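Kundia Square Storage Container, White and Orange

Item group: Storage and organizing
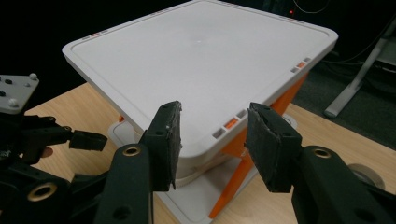
The Kundia is a square container with rounded corners, made for the things that end up loose on a desk, a workbench or a kitchen counter. It is plastic throughout. The lid is a broad, flat panel in a pale gray-white, and there are bright orange parts below it. The base is white and spreads slightly wider than the body.

We stock it in one size and one color. It ships assembled, with the lid on, in a plain carton. No tools are needed and there is nothing to charge or plug in.

Lid

The top of the lid is recessed, with a raised rim running along all four edges. Small items set down on top stay put when the container is slid across a table. People use the top for paper clips, hair ties, earbuds, a watch at night. It is not a sealed tray, so don't use it for liquids.

Small rectangular slots are set into the rim. They are open, and you can see some of the orange through them. The slots mean the container is not airtight. It is fine for wrapped candy or tea bags in their envelopes. It is not the right choice for flour, sugar, coffee or anything that goes stale.

The lid lifts straight up. Hold it by two opposite sides and pull evenly. If one side comes up before the other, press it back down and start again. To close, set the lid level on the body and press near the corners.

Body and base

The orange parts angle down toward the base. There are gaps between the lid and the lower part, so very thin items such as needles or loose pins should go in a small box or bag first.

The wider base helps keep the container steady on a flat surface. We suggest leaving a little space on each side if you plan to line up several on a shelf. Measure at the base when checking whether it will fit, as the lid measurement alone will come up short.

The base has no adhesive and no hardware. It can be moved from room to room.

What customers keep in it

Sewing thread and bobbins
Charging cables, coiled
Batteries and small flashlights
Crayons and markers
Wrapped snacks
Spare keys and key rings
Screws and wall anchors, bagged

For heavier hardware we recommend the Zundov bin, which has thicker walls and a carry handle. The Zundov does not come in orange.

Care

Wash by hand in warm water with dish soap. Take the lid off first and wash the two parts separately. A soft toothbrush works well in the slots and along the inside of the rim, where crumbs and dust collect. Shake out the water and let both parts dry upside down on a towel before putting the lid back on.

Do not put any part in the dishwasher. The heat can warp the lid, and a warped lid will not sit level. Do not use bleach or scouring powder. Pencil and crayon marks on the white parts usually come off with baking soda on a damp cloth. Permanent marker does not come off completely.

Keep the container away from stovetops, space heaters and direct sun in a window. The orange will fade over time in strong light.

Stacking

The Kundia is not a stacking container. One can be set on another for a short time while you clear a table, but the bases do not lock into the lids. If you need stacking storage, look at the Dogbe series, which is sold in sets and has matching feet and lids. Lids from the Dogbe series do not fit this container.

Ordering

Single containers ship from stock. Cartons of 24 are available for schools, offices and craft rooms and ship on a separate schedule. Orders of 50 or more containers should be placed by email so we can confirm the quantity before you pay.

Unused containers can be returned within 30 days. Please send them back in the carton they came in. We cannot take back containers that have been written on or labeled with glue-backed labels.

Replacement lids are sold separately under the Zadico parts list. The base and sides are not sold as spare parts. If either one arrives cracked, send us a photo of the damage and the packing slip and we will replace the whole container.

Common questions

Does it come in other colors? Not at present. An all-white version was sold until June and is now out of stock.

Can the lid be labeled? Yes. The recessed area is flat enough for a paper label. Painter's tape is the easiest to remove later.

Is it safe for toddlers? The container has no lock, and a small child can pull the lid off. Store small parts out of reach.

Related items

Zundov bin with handle
Dogbe stacking set
Zadico replacement lid, gray-white
Drawer liner, cut to size, 40-inch roll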